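# Trailing Commission

A **trailing commission** (most people in the trade just say "trail") is money a financial advisor keeps getting paid for as long as a client stays in a product the advisor sold them. I've been editing this wiki's pages on advisor pay for a while now, and trail is the one readers write to me about most, so I've tried to keep this entry in plain words.

## How it works

Say a client puts money into a fund through an advisor at Huver, a mid-sized brokerage. The fund company takes its yearly fee out of the client's balance, and a slice of that fee goes back to Huver. Huver keeps part of the slice and passes the rest to the advisor. The client never gets a bill for it -- the money comes out of the fund's value a little at a time, and plenty of people own these things for years before they spot the line in the paperwork.

On a balance of $91,000, a trail of one percent a year comes to $910. Now suppose the firm's payout to the advisor is 40 percent. That leaves the advisor $364 before taxes, and the firm holds on to the other $546. The payout percentage usually climbs as the advisor brings in more business, and you'll find that covered under *Payout grid*.
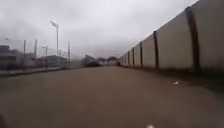
Trail differs from an upfront commission mostly in timing. With upfront pay the advisor gets one larger check at the sale and then nothing, while trail starts small and builds as the client list grows. I think of new advisors on a trail-only plan as looking down a road like the one in the photo, long and straight with a tall wall down the right side and the far end a good way off, and the first year or two of checks can be pretty discouraging! Firms know this, so many of them pay a starting salary or a draw until the trail can carry the person.

## Who keeps the trail when an advisor leaves

This is the messy part (and my favorite, I'll admit). In most contracts the trail belongs to the firm, and the advisor's share stops on the last day of work. Some firms do it differently. Havia lets retiring advisors sell their client list to a colleague in the same office, with the price paid out of future trail over 4 years. Somogyi & Girnanis, before the two partners split the business, had a 6-month tail, so a departing advisor went on collecting for half a year as long as the clients stayed put.

Veronika Szalai's handbook on advisor contracts has a good long chapter on this, and I've leaned on it for this section. She argues that tails mostly help the firm, as they give the advisor a reason not to call old clients right away. I'm not fully convinced, but it's a fair reading of the contracts she looked at.

## Complaints about trail

The usual complaint is that clients pay for service they don't get. An advisor can sell a fund, never phone again, and still be paid every quarter. Defenders say trail keeps advisors from pushing clients in and out of products just to earn a new upfront fee, and there's something to that too. Flat yearly fees, billed openly, are the common replacement.

## See also

- Payout grid
- Upfront commission
- Draw against commission
- Client list sale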